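Brivum Power Strip, White and Light Blue

Extension leads spend their lives behind sofas, being kicked. The Brivum is decent enough looking to be let up on the table, where it may develop ideas.

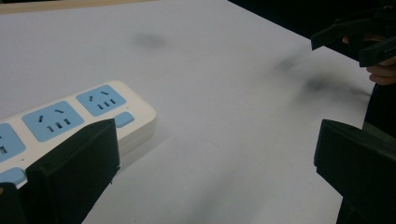 Sockets and Button

Each light blue panel takes two-pin or three-pin plugs. The small button near the rounded end is the same blue, so at least they match.

Length 360 mm, weight 476 g. Flex sold separately by nobody; it comes with 2 m.

Item 104, Sekholm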